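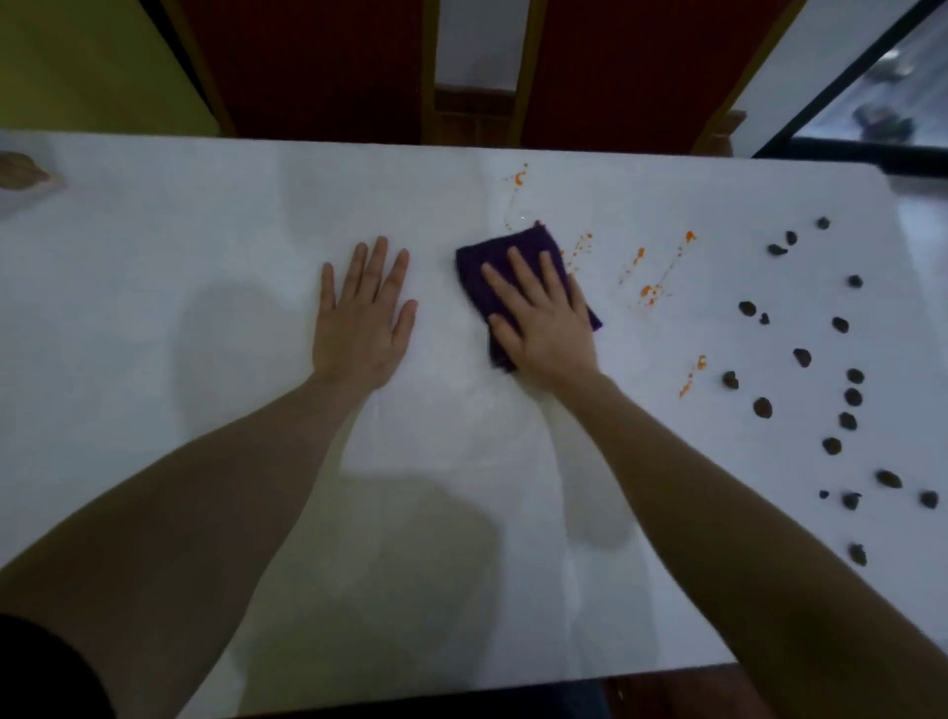

Folded purple cloth on a white tabletop with orange splatter.

Nuladton Stain Reports, data card

Up to 2000 short reports from home cooks in Nuladton and Stondport on what they spilled and what they used to get it out. Last edited 26 Oct 2024.

Treat the "removed" column with suspicion. People grade their own cleaning, and they grade it kindly.
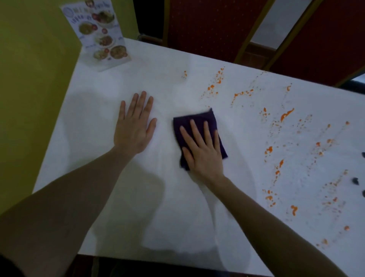
The Ondum field is worse - it holds product claims copied off labels, and we never tested any of them. Rows with no wait time are set to 60 minutes, a default I argued against in April.

Files: reports.csv, labels.csv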